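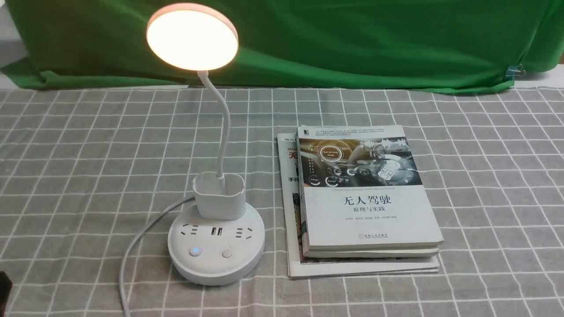 Sat 1 January

I finished the last season of Lulness over the break, and I want to write down how the show handles point of view before I forget the details. Spoilers throughout.

The series has two leads. Halfdan Laxdal plays the harbor inspector, and Unnur Hviid plays the sister who runs the shipping office. The first season gives them equal time. By the third, most episodes open and close on the inspector, and the sister gets the middle act. The plot summary still describes two main characters, but the structure has one.

This matters for sympathy. A viewer tends to side with whoever is on screen when a decision gets made. The inspector takes bribes in nearly every episode, and each time we sit through his reasons. The sister fires one employee, off screen, and we hear about it from the man she fired. On the forums she is "cold." He is "complicated."

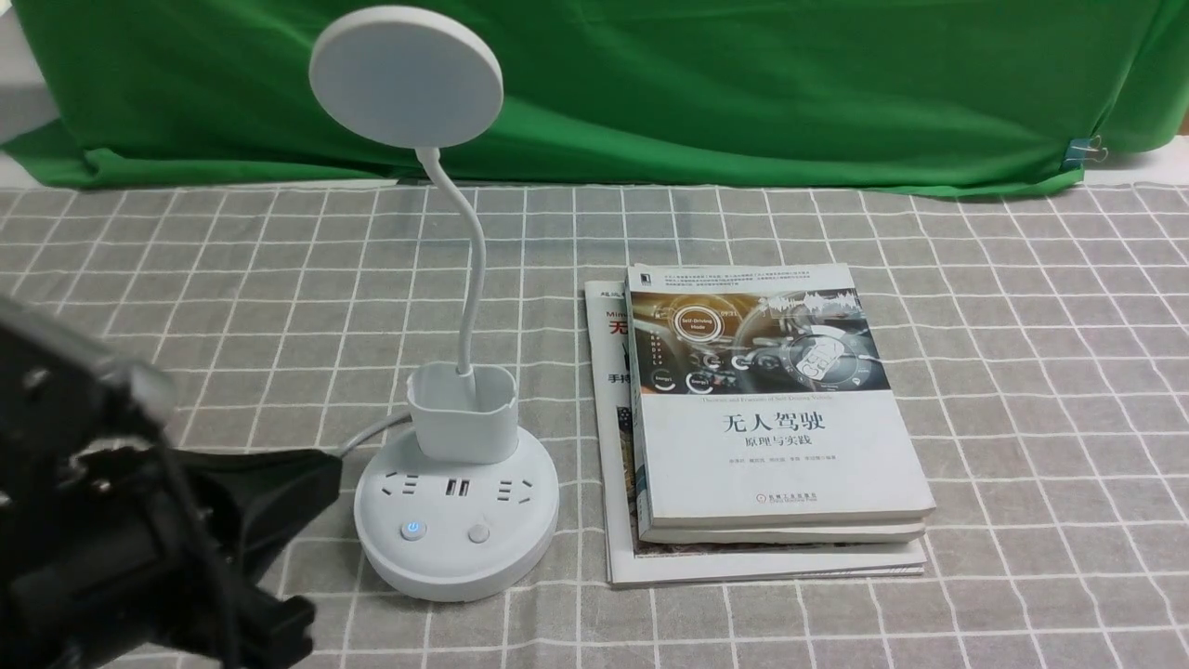
## The ferry episode

Episode 5 of the last season is the exception. It runs 90 minutes and stays with the sister for all of them. Her brother appears twice, both times through a window, and has no lines. Patricio Escobar directed it, and his style is plainer than the rest of the season: long takes, very little music, one location.

Without the inspector's side of the story, his behavior reads differently. He is late, he lies about the money, and he leaves her to deal with the port authority. All of this was in earlier episodes too. It was just placed after a scene that excused it.

The following week the show goes back to its usual pattern, and the ferry is mentioned once.

## Compared with Chisholm

Chisholm has a similar setup and solves it with a fixed rotation. Each episode belongs to one character, in order, regardless of where the plot is. This causes pacing problems, especially in the second season, where a trial stops for an hour so we can visit a vineyard. I still prefer it. I disliked every character in that show at some point, and for different reasons each time.

I plan to rewatch the first season of Lulness in September and log the opening and closing scenes properly.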